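Briler Edge Gateway: two months on a cold storage site

16th January

The Briler is a DIN-rail gateway that collects readings from wireless sensors and passes them to a cloud service over Ethernet or LTE. Ours was installed in December at the Flanden cold store, where it replaced a pair of older units that needed a restart every few days. It reads temperature, humidity and door contacts from two buildings.

Setup

The web interface is plain and quick. Network settings, radio settings and cloud targets each have a page, and changes apply without a reboot except for the radio region. Sensors join by serial number or from a CSV file. The CSV import rejects the whole file if one line is wrong and does not say which line, so split long lists before loading them.

Cloud connection is by MQTT over TLS. We used the Plarkinora platform, for which a template is supplied. The template maps battery level to the wrong unit (volts sent, percent expected) and has to be edited by hand. The generic MQTT profile worked first time.

Performance

Sensors report every 10 minutes. In the log covering the first full week, 1,014 messages were held in the local buffer during line outages, and all of them were delivered later with their original time stamps. This was the weak point of the old units, and the Briler handles it well.

Radio range is average. The far loading dock needed the external antenna, sold separately. Processor load stayed low with the stock rule set – a dozen alarm rules and hourly averages – and rose to roughly 11 percent once we added a script that compares paired sensors.

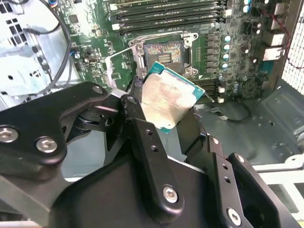
LTE failover is slower than the data sheet suggests. The unit waits for three failed pings before it switches, and the ping interval cannot be set below 30 seconds. For cold storage that is fine. For anything that needs live control it would not be.

Firmware and support

One update was released during the test. It installed remotely, kept all settings and fixed a clock drift that had been showing up in the logs. Release notes are short but accurate. Support answered by email within a working day on both occasions, and the second answer included a corrected Plarkinora template, which is still missing from the download page.

Compared with the Paredes gateway

The Paredes unit we run elsewhere has a better rule editor and a proper user rights system. The Briler has only admin and read-only. On the other hand, the Paredes loses its buffer on power failure and the Briler does not.

Verdict

Recommended for slow monitoring jobs with unreliable lines. Budget for the antenna, check the battery mapping, and keep a backup of the configuration off the device – the export button is under System, Maintenance.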